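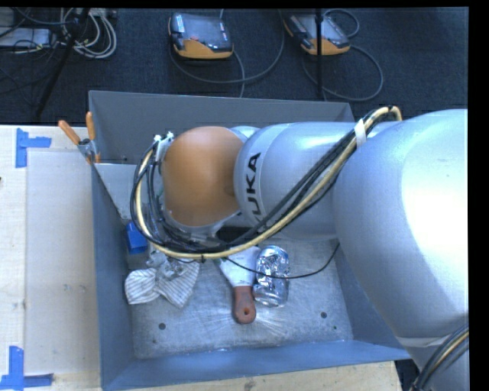 *Travine 687 open-top bin, gray metal, in use with a few small items on the floor.*

## Travine 687 Open-Top Bin

The Travine 687 is a tall-sided metal bin for holding loose parts and mixed goods at a work area. The top is fully open, so items can be dropped in and picked out from above. There is no lid, and none is offered for this model.

The floor is bare metal with two round holes. It will scuff with regular use. Scuffs and streaks on the floor are not covered under the warranty. The holes are open, so use a liner for screws, washers and anything else small enough to fall through.

### Details

- Stock number: 2165
- Inside length: 687 mm
- Inside depth: 337 mm
- Shape: roughly rectangular
- Color: gray
- Floor: bare metal, two round holes
- Price: see the Undton price list, May edition

### Care

Sweep the bin out before washing it. Use warm water and a mild cleaner, then wipe it down with a dry cloth. Wire brushes leave deep marks and should be kept off the floor panel. Check the corners for chips and grit when you change from one kind of part to another.

### Liners

The McKinnon liner is a flat rubber sheet cut to fit the floor of the 687. It covers both holes and lifts out for cleaning. Liners are sold one at a time under stock number 3000. They do not fit the older Flamus bins.

### Ordering

Bins ship in one piece. Orders placed before noon leave the Undton warehouse the same day. For larger orders, ask for Jolene McAlister in sales. Questions about fit, liners or returns go to Tane Dunstan at the parts desk.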